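**For immediate release: June**

# Skallside's Summer of Small Kindnesses starts on Monday

I've been asked to write this press release because I was the one who wouldn't stop talking about it in the church kitchen, so if you were hoping for something in proper press office language, sorry! You've got me, with a cup of tea and a list.

On Monday we begin the Summer of Small Kindnesses, a joint effort between the three churches in Skallside and anyone else who fancies joining in. It runs for 50 days. Each morning there's a short Bible verse and a suggestion to go with it, something most people could manage before bedtime without spending much (or anything). You don't have to be a churchgoer and you don't have to sign up. If you miss a day, or a whole fortnight because you've gone to Cornwall, just pick up wherever we've got to.

The idea came out of our Lent group last year. We'd been reading the part of John's Gospel where Jesus washes the disciples' feet, and one of the group said she'd heard that passage read every year of her life and had never once done anything different the next day. That stuck with me. I went home and cleaned next door's wheelie bin, which was the nearest I could get to foot washing in Skallside on a wet evening, and I felt daft and also rather happy. We started swapping stories after that, and by Easter we had enough ideas for a calendar.

## What the days look like

We've tried to keep them simple. Day one is from Mark, the story of the four friends who lowered a man through a roof, and the suggestion is to give somebody a lift. It could be to the surgery, to the shops, or up to the cemetery on the hill, which is a long pull if your knees are bad.

Day two is the lost sheep, and we're asking everybody to ring a person they haven't spoken to in a while. I've already picked mine. She moved to Wales and I owe her a letter from two Christmases ago, so I'm expecting to be told off.

Later on there are days for baking, for writing thank-you notes, for picking up litter along the beck, for sitting with someone who's poorly, and for letting people out at the junction by the Co-op (my husband asked for that one). There's a day for forgiving somebody, too. We talked for a long time over whether to include it, as it's a lot to ask on a Thursday morning with the school run to do. In the end it stayed in, with a note saying you can start by praying about it and leave it there.

Some of the days are quiet ones where the only suggestion is to rest, or to let someone else do something for you. I'm hopeless at that. I've been told I'm to accept at least one casserole this summer without sending one back.

## The Poulain Room

The big shared job this year is the Poulain Room, the long room behind the chapel on Mill Street. It's been used for jumble sale leftovers for as long as I've lived here, and over the spring we cleared it. From the first week of the campaign it'll be open as a warm, friendly place for parents and carers with little ones, with toast, proper coffee, squash and somewhere comfy to feed a baby.

We chose this because of what families told us. When we asked at the school gate what would help, we thought people would say money or childcare, and a few did, but mostly they said they were lonely. One dad told me he could go from breakfast until teatime without talking to another adult. I haven't been able to get that out of my head. When Jesus said to let the children come to him, I like to think their tired mums and dads were standing just behind and got to sit down for five minutes as well.

We need toys for pre-school children in good clean condition, picture books, a couple of armchairs that are easy to get up out of, and mugs. Please, no more soft toys! We love them, but the cupboard is full and one of the bears is bigger than me.
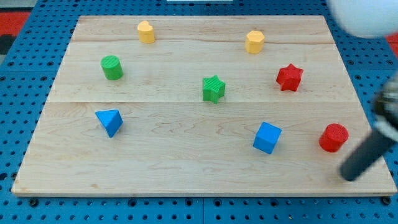

## Kits for the night shelter

Alongside the room, we're putting together kits for the people who use the night shelter over in the next town. Last summer we made 88 of them, and they'd all been given out before the leaves turned, so this time we'd love to go past that.

Each kit goes in a drawstring bag and has:

- two pairs of thick socks
- a toothbrush and toothpaste
- a flannel and a bar of soap
- lip balm and sun cream
- a few cereal bars (soft ones, please, as the shelter tells us that sore teeth are very common)
- a handwritten card

The card is the bit people worry about most. It doesn't need to be clever and it doesn't need a Bible verse, though you can put one in if it comes naturally. "I'm thinking of you and I hope today is kind to you" is lovely. Children's drawings go down very well indeed.

The bags are being given by Soreo, the fabric shop on the High Street, who are sewing them from roll ends, so no two will match. Nikex, the little printing firm by the station, have done our calendars and won't take a penny for it. I did try. I was sent away with a box of spare envelopes as well.

## Getting hold of a calendar

Printed calendars are at the back of all three churches, at the library desk and on the counter at Soreo. There's a large print version, so do ask if you can't see it. If you'd like somebody to read the day's verse and suggestion to you over the phone each morning, leave your number at the chapel office and we'll sort it out. We've a small group of early risers who are very keen.

Schools and care homes are welcome to use the calendar however they like. The care home on Bridge Lane is doing its own version in which the residents do the kindnesses for the staff, and I've heard talk of a foot spa.

## Come and start it with us

We're opening with a short service and a bring-and-share tea in the Poulain Room on Monday at 4 o'clock, straight after school. There'll be a couple of songs, a prayer, and then food. Children can wriggle and make as much noise as they need to. There's level access from the car park, and the toilets have a changing table. If you're bringing a dish, please pop a label on it saying what's inside, especially nuts.

Local reporters are very welcome and will be fed. We'd only ask that you check with parents before taking pictures of any children, and that you have a chat with us first if you'd like to write about the night shelter, so that we can ask the people there how they feel about it.

Donations of toys, mugs and kit items can be dropped off at the chapel any weekday morning. Ring the bell on the side door and give it a good long press, as we're usually in the kitchen with the radio on.

**Notes for editors**

The Summer of Small Kindnesses is run jointly by the three churches in Skallside. Taking part is free and open to people of any faith or none. Interviews can be arranged through the chapel office on Mill Street, mornings only. Spare calendars can be posted to newsrooms on request.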